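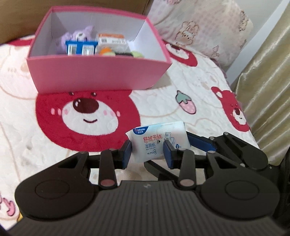

Un paquete pequeño de papel higiénico húmedo, de los que caben en cualquier cajón.

Trucos para un baño pequeño que se usa mucho

Mi cuarto de baño mide lo que un ascensor de oficina y tiene menos luz. Llevo años corrigiéndolo a base de ensayo y error, con más error que ensayo, y esto es lo que ha sobrevivido. Casi todo cuesta poco. Lo que costó mucho lo quité.

Las toallitas, a la papelera

Empiezo por la impopular. Ponga lo que ponga el paquete, en mi casa las toallitas húmedas no van al inodoro. El edificio tiene unas bajantes anteriores a mi nacimiento y una factura de desatasco de 300 euros cura muchas ilusiones. Papelera con tapa, bolsa pequeña y a otra cosa. Si la papelera es de pedal, mejor que sea de las pesadas: las ligeras dan un salto cada vez que las pisas y acaban debajo del lavabo.

Los paquetes se guardan con la solapa hacia abajo. Así la humedad se queda cerca de la toallita que vas a sacar y no en la última, la que encuentras en octubre convertida en pergamino. Si el adhesivo ya no pega, una pinza de las de cerrar bolsas de patatas hace el apaño.

La junta negra de la ducha

Hay dos clases de junta negra: la sucia y la perdida. Para saber cuál tienes, corta una tira de papel de cocina, enróllala como un cordón, empápala en lejía diluida y déjala pegada a la junta una hora con la ventana abierta. Aclara bien. Si sigue negra, el moho está dentro de la silicona y puedes frotar hasta la jubilación.

En ese caso toca cúter, paciencia y un cartucho nuevo de silicona sanitaria. Yo uso la Brenemska blanca, que alisa bien con el dedo mojado en agua jabonosa. Pon cinta de carrocero a los dos lados y quítala enseguida, antes de que haga piel. La primera vez la dejé hasta el día siguiente y el resultado parecía una cordillera.

La lejía va sola, con agua fría. Nada de mezclarla con vinagre, amoniaco ni ese producto sin etiqueta que dejó el inquilino anterior.

Cal en la alcachofa

Bolsa de congelar, vinagre de limpieza, goma elástica alrededor del brazo de la ducha. Toda la noche. Por la mañana se retira, se pasa un cepillo de dientes viejo y se deja correr el agua caliente un rato. El baño huele a encurtidos hasta mediodía, aviso. Si la alcachofa es dorada o tiene algún baño delicado, olvida la noche entera y prueba media hora, porque el vinagre no distingue entre la cal y lo que te costó un dineral.

Con 900 ml de vinagre me llega para la alcachofa, los filtros de los grifos y el fondo del hervidor, por ese orden o por el contrario si eres escrupuloso.

El armario de debajo del lavabo

Mide el sifón antes de comprar nada. Repito: mide el sifón. Tengo un organizador Vistgate de 46 cm de ancho, precioso, que ahora vive en el trastero con las latas de pintura porque nadie le avisó de que había un tubo en medio.

Lo que sí funciona son dos cajas estrechas, una a cada lado. En la izquierda, lo de todos los días. En la derecha, los repuestos. Y al fondo, una bandeja de plástico con borde, que es donde aparecerá el agua el día que el latiguillo decida jubilarse. Mírala de vez en cuando – tocar el fondo con la mano seca lleva tres segundos.

Las muestras de champú de los hoteles no son repuestos. Son recuerdos, y además gotean.

Espejo empañado

Se ha escrito mucho sobre la espuma de afeitar. Una capa fina, se frota con un paño seco hasta que desaparece y aguanta unas cuantas duchas. También sirve una gota de lavavajillas. También sirve abrir la puerta, pero eso no luce en una página de trucos.

Si el vaho no se va ni en agosto, mira la rejilla de ventilación. La mía llevaba tal cantidad de pelusa que se podía cardar. Se desmonta, se lava en el fregadero, se seca y se vuelve a poner. Prueba con un cuadrado de papel: si se queda pegado a la rejilla, hay tiro.

Toallas que raspan

Menos detergente y nada de suavizante, que las deja con tacto de peluche y les quita las ganas de secar. Yo las lavo aparte, las sacudo con fuerza antes de tenderlas y las recojo antes de que se acartonen al sol. Para baños minúsculos, mejor toallas finas. Las mías de 600 gramos por metro cuadrado eran una maravilla, y tardaban en secarse lo mismo que una alfombra.

Los ganchos ocupan menos que una barra, pero la toalla se seca peor. Si no queda otra, cuélgala por el centro del lado largo. Los adhesivos de Carko me aguantan bien sobre azulejo desengrasado con alcohol; los de Longo los fui recogiendo del suelo uno a uno.

El cepillo de la escobilla

Después de usarla, se sujeta entre el asiento y la taza hasta que escurra. Luego vuelve a su bote. Un dedo de agua jabonosa dentro, cambiada cada semana, evita casi todo lo que estás imaginando.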